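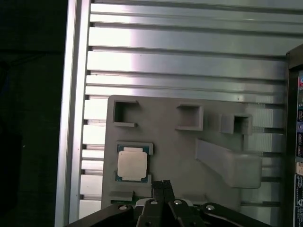
4 min read

Kanov Theater Restoration, progress report to the Ahmadpour Fund
Second period, ending November

You asked last time for fewer adjectives and more plumbing. We have plumbing.

The balcony is sound. The engineer from Miltum spent two days under it with a flashlight and came out with a bill and the opinion that whoever poured it in the twenties was either very careful or had been sold too much cement. It can hold people again as soon as the second stair is rebuilt. Until then it holds paint.

Seats: the original house had 251 on the main floor, going by the plan we found rolled up inside a downspout. We have recovered 122. Most came out of a Lutheran summer camp two counties over, where they had been doing duty in the dining hall, and they still smell of it. The upholsterer has finished 100 of those and would like to be paid for them, see the attached budget sheet, line 14.

The marquee is a sadder story. The steel is good and the neon is not. Three of the letters turned up in a dentist's garage, and he has agreed to part with the K and the V. He is thinking about the O.
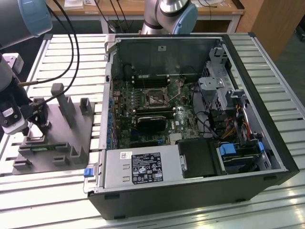

He has been thinking about it since spring, and we have told the sign shop to go ahead and bend a new one. It will cost less than the gas we have burned driving over there to be charming.

On the projection booth, we got one of the two old machines turning by hand. The other has a bird's nest in the lamp house, and the nest is in better condition than the lamp. The digital projector from Dredix is ordered. Delivery has moved twice, both times in the same direction.

Money. You advanced us funds for the roof and the roof is on. We came in $2,032 over, nearly all of it flashing along the parapet that had been repaired before with what I believe were license plates. We have covered that from the raffle and are not asking you for it, though we did want you to know.

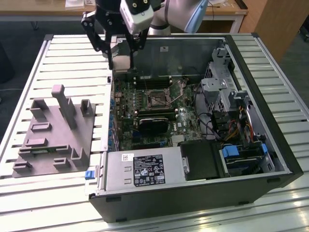

Words: 390

Next period: finish the second stair, close up the lobby ceiling, and get the city inspector inside on a day when it is raining, as he has asked. The lobby mural stays under its sheet until the plaster behind it dries out. Ticket window glass is on order. We still need a decision from you on the carpet, where the choices are the historically correct one and the one people can stand to look at.

Receipts follow under separate cover, in the shoebox you said you would prefer not to get again.

Halfdan Juhl
Project manager, Kanov Theater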